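Why Are Jeans Blue?

Look closely at the cut edge of an old pair of jeans. You will find blue threads and white threads. Jeans are made of a cotton cloth called denim, and denim is woven from both.

How denim is woven

A loom holds one set of threads tight and straight. These are the warp threads, and they are dyed blue. A second set, called the weft, goes across them from side to side. The weft is left white.

Each weft thread passes under two or more warp threads and then over one. The next row does the same thing, moved over by one thread. That small step makes slanted lines on the cloth, and this kind of weaving is called twill. More of the warp shows on the front, so the outside of your jeans looks blue. Turn up a cuff and the inside looks much paler.

Where the blue comes from

The blue dye is called indigo. Long ago it came from the leaves of plants. Today most of it is made in factories.

Indigo does something odd. In the dye tank it looks yellow-green. When the yarn is lifted out, air reaches the dye and turns it blue. The yarn is dipped again and again to make it darker.

Why jeans fade

Most indigo stays near the outside of each thread – the middle is still white. When cloth rubs against a chair or goes through the wash, tiny bits of blue come off and the white starts to show. Knees and pockets get rubbed the most, so they often fade first.

Words to know

Loom: a machine or frame for weaving
Warp: the threads held tight on the loom
Weft: the threads that go across
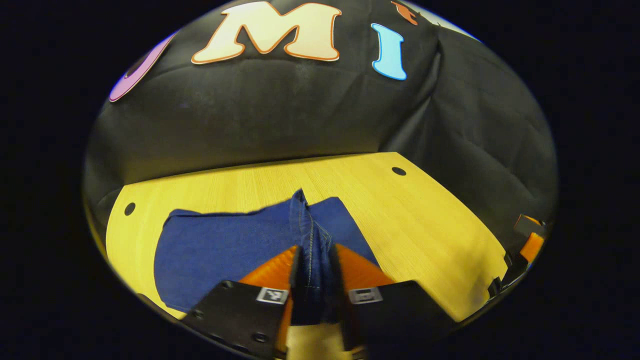 TAMWOOD, February 25, 2020 – Double rows of stitching hold many jeans seams together. Tan or orange thread shows up well on blue denim. Find a seam on your own jeans and feel how thick it is. The cloth has been folded over before sewing, so there are several layers under your fingers.

Text by Jovita Zamudio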